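Stijn Van Wijk

1/
我想用中文写一写多斯特霍姆（Dostholm）的盐沼，和穿过盐沼的那条旧天然气管道。中文不是我的母语，所以我写得慢，每一条都先在本子上写好再发。如果有用错的词，请直接告诉我，我会在下面更正。

2/
先说明一下：我不是工程师，也不是生态学家。我在埃蒂斯特德（Etidstead）住了很久，从家里骑车到堤坝很方便。我知道的事情，一部分是自己看到的，一部分来自镇图书馆可以查阅的文件，还有一部分是别人讲给我听的。我会尽量写清楚哪一句属于哪一种。
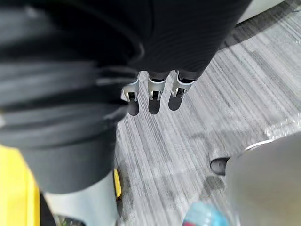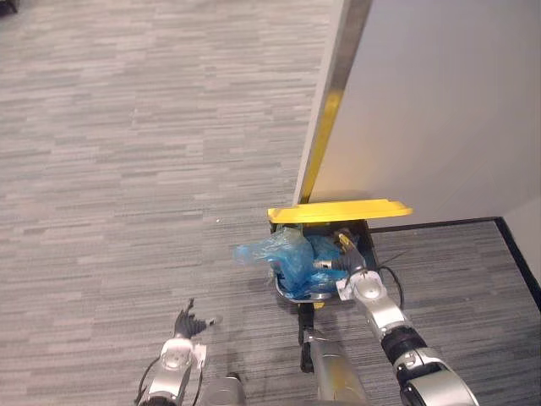
3/
多斯特霍姆名字里有“霍姆”，意思是小岛，可是现在它已经不是岛了。老地图上，它和陆地之间有一条很宽的潮沟，退潮时人可以走过去，涨潮时要坐船。后来修了堤坝，潮沟的北口被堵住，多斯特霍姆就和陆地连在一起。地名没有改，外地人来了常常问我：岛在哪里？

4/
堤坝全长12公里，上面有一条窄路，只允许自行车和养护车辆通过。一边是牧场，另一边是盐沼。从堤坝上看盐沼，颜色跟着季节走：春天是灰绿色，夏末海蓬子变红，冬天几乎全是褐色。我最喜欢的是十月，可是十月风也最大，骑回来的时候很辛苦。

5/
管道就在堤坝外面。它属于一家叫Sturnameo的公司，我不知道这个名字应该怎么翻译成中文，所以保留原文。管道从海上的平台过来，在多斯特霍姆南边登陆，穿过盐沼，再从堤坝下面进入埃蒂斯特德的阀站。平台已经停产，管道里现在没有天然气了，文件上写的是“已清洗并充入氮气”。

6/
管道本身其实看不见，它埋在泥里。看得见的是那条沟。当年铺管的时候，工程船需要水路，所以挖了一条很直的渠道，一直挖到堤坝脚下。按照当时的许可，工程结束以后应该把渠道填回去。渠道只填了靠近堤坝的一小段，其余的部分留到今天。

7/
一条直的渠道对盐沼有什么影响？我原来以为没有什么影响，不过是多了一条水沟。可是天然的潮沟是弯的，分叉很多，水进来得慢，出去得也慢，泥沙有时间沉下来。直的渠道里，水来得快，走得也快，走的时候把泥带走。渠道两边的岸就这样一年一年地塌。

8/
塌岸的样子很特别。草根把最上面的一层土抓得很紧，下面的软泥先被掏空，于是上面的草皮像屋檐一样伸出来。过一段时间，整块草皮掉下去，草还是绿的，在水边再活几个星期。我第一次看见的时候，以为是有人把草皮切下来放在那里。

9/
请不要站在“屋檐”上拍照。去年春天有一位游客这样做，一条腿陷到大腿那么深，靴子到现在还在泥里。这件事是他自己在巴比奇（Babić）的柜台前讲的，讲得很高兴，大家也笑得很高兴，但是当时如果正在涨潮，就不好笑了。

10/
巴比奇是阀站旁边的小店，卖咖啡、炸鱼和鱼饵，炸鱼和鱼饵用不同的柜子，请放心。平台还在生产的时候，换班的工人都在这里吃早饭，清晨五点就开门。现在早上八点开门，客人主要是看鸟的人和钓鱼的人。墙上还挂着工人留下的安全帽，有一顶上面写满了名字，大部分字已经褪色，读不出来了。

11/
我写这些，不是要说公司都是坏的，居民都是好的。事情没有这样简单。埃蒂斯特德的游泳池是用管道的过路费修的，我的孩子在那里学会了游泳。镇上的公共汽车有好多年不要钱，也是同样的原因。我们用了这笔钱，用得很舒服，那些年很少有人去看渠道填了没有。

12/
我自己也没有去看。我那时候在阀站对面的仓库上班，午休时坐在堤坝上吃面包，面对着那条渠道，觉得它很漂亮，像一条画出来的线。傍晚太阳正好落在渠道的尽头，很多人专门来看。后来我读了文件，才知道这条线本来不应该在那里。

13/
现在说今年的事情。Sturnameo申请“永久弃置”，意思是管道留在地下，不挖出来，公司交一笔钱，以后的责任由省里接过去。申请书在图书馆二楼可以看，不能外借，可以复印。正文加附件一共499页。我读了其中的三分之一左右，剩下的多数是焊缝检查的表格，我看不懂。

14/
关于管道留在地下这一点，我的想法可能和读者猜的不一样：我觉得可以留。要把它挖出来，就要再开进重型机器，再挖一次沟，盐沼要再受一次伤。附件里有一位土壤专家也是这个意见。我读到的几份居民来信却都要求“全部挖走”，我理解他们的心情，但是我没有签名。

15/
我不同意的是渠道的部分。申请书里说，渠道“已经成为现有景观的组成要素”，所以不再需要回填。这句话我读了好几遍，先怀疑是我自己的理解有问题，又请邻居读了一遍。邻居说我没有理解错。一件没有做完的工作，放的时间长了，就变成了景观。

16/
（更正：第8条里我本来写的是“草地像眉毛一样伸出来”，有一位读者私信告诉我，中文里说“屋檐”更自然。已经改了，谢谢您。在我的母语里我们确实说眉毛。）

17/
回填也不是容易的事情，这一点我要公平地写出来。当年挖出来的泥堆在渠道两边，成了两条矮矮的土埂，现在上面长着灌木，有反嘴鹬在土埂边上的裸泥地筑巢。如果用土埂的泥去填渠道，鸟就要搬家。如果从别的地方运泥来，就要问泥是从哪里来的，干净不干净。

18/
有一个中间的办法，在别的海岸已经有人做过：不把渠道全部填满，只在里面做几道矮坝，用木桩和捆起来的柳枝。水还能过去，可是慢下来了，泥沙慢慢沉下，渠道自己变浅。时间要很长，也许我看不到结果。这个办法在申请书里只占了半页，结论是“未作进一步评估”。

19/
我给公司写过信，问为什么没有评估。回信很客气，说我的问题“已经记录”。我又写了一封，问记录在哪里，能不能看。第二封信还没有回音。我不着急，寄信到他们总部本来就慢，而且中间有假期。

20/
上个星期我沿着堤坝走到南边的登陆点，来回用了一个下午。那里有一块黄色的牌子，写着“禁止抛锚，下有管道”，牌子的柱子已经歪了，上面站着一只鸬鹚，翅膀张开在晾。我等它飞走，想拍牌子上的电话号码。它不飞。后来我用望远镜把号码抄下来了。

21/
我打了那个电话。接电话的是一家牙科诊所，在另一个城市。接待员很有礼貌，她说常常有船上的人打过来，她已经习惯了。我不知道这件事应该向谁报告，最后告诉了港务办公室，他们说会处理牌子。我顺便请他们看看柱子。

22/
有人问，普通人去盐沼能看到什么，值不值得去。我觉得值得。从埃蒂斯特德的教堂出发，沿着牧场的小路走到堤坝，上堤坝有2个入口，请走北边那个，南边的台阶坏了，雨后很滑。退潮前2个小时到比较好，这时候水从各条小沟里往外流，鸟跟着水边走，离堤坝近。

23/
带什么：防风的外套，望远镜，一双不怕泥的鞋。狗必须牵着，四月到七月最好不要带狗。不要下到盐沼里面去，即使看见有脚印。那些脚印是采海蓬子的人留下的，他们从小就走，知道哪里硬哪里软，而且路线每年都换。

24/
说到海蓬子，巴比奇夏天有海蓬子配煎蛋，很咸，不需要再放盐。我第一次请外地朋友吃，忘记提醒，朋友放了盐，整个下午都在喝水。如果您不喜欢咸的东西，可以点豌豆汤，全年都有。

25/
有一位读者问：盐沼塌一点，海水进来一点，对镇上的人有什么实际的关系？关系在堤坝。冬天风暴的时候，浪先打在盐沼上，走过那一大片草以后就小了很多，到堤坝已经没有多少力气。渠道那里没有草，浪可以一直走到堤坝脚下。附件里有一张图，堤坝脚下磨损最重的一段，就在渠道正对面。

26/
修那一段堤坝的钱由水务局出，也就是由我们的水费出。这笔钱不大，但是每隔几年就要出一次。申请书里计算弃置费用的那张表没有这一项。我不是说有人故意漏掉，表格的标题是“管道”，渠道确实不是管道。可是没有管道就没有渠道。

27/
意见可以交到九月底，书面的，放进镇政府门口的信箱，或者寄到省里。只要写清楚姓名和住址，不需要写得像律师。我写的是一页半，主要是两个请求：第一，请评估矮坝的办法；第二，请在责任转给省里以前，把渠道对面那段堤坝的维修写进费用表。

28/
如果您也想写，请用您自己的话写。我听图书馆的人讲，上一次征求意见，有很多封信内容一模一样，最后合并算成一封。我不把我的信贴出来，就是这个原因。申请书里讲渠道的是第六章，比较短，一个晚上可以读完，建议从那里开始。

29/
补充一点关于反嘴鹬的。第17条发出去以后，有人说它们不在土埂旁边筑巢，在更南边的贝壳滩。我今天早上又去看了，土埂边上有鸟在走，但是现在已经不是筑巢的季节，我不能证明什么。明年五月我再去看。在那以前，请把我那句话当作“听说”。

30/
下一次写阀站。那里的围墙准备拆掉一半，镇里想做停车场，巴比奇的老板想在靠海的一面放几张桌子，两边正在商量。我要先去问几个人，所以可能要等一等。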